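4.2 Set the sample rate and the buffer of a Table node

The Table node in Flavumeo collects the values that come from an input and keeps them in rows. Before you connect it to a Carbone output, please set the size of the buffer.

1. Open your patch and select the Table node. The settings panel opens on the right side.
2. In the field Rows, type 500. This is the default value in version 11 and later.
3. In the field Rate, choose how many times per second the node reads its input. For slow signals, 2 is enough.
4. Click Apply. The border of the node turns from gray to green.
5. Press Play and wait until the row counter starts to move.

Note: The maximum number of rows is 1344. If you type a higher number, Flavumeo goes back to the last valid value and does not show a message.

Caution: When you change the field Rows, all values stored in the node are deleted. Export them first with File > Export Table. It is not possible to undo this step.

If the counter does not move, check that the input node is not muted. Users of the Zusance plug-in must also restart the patch after step 4.

Next section: 4.3 Send the table to an output

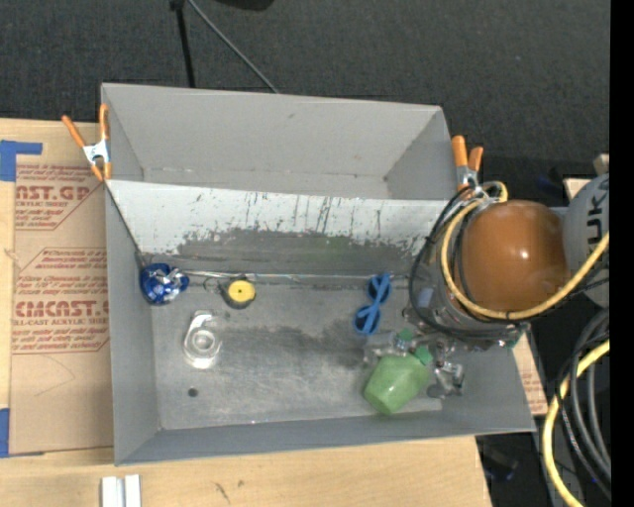

Gray bin with divider panel and orange-handled clamps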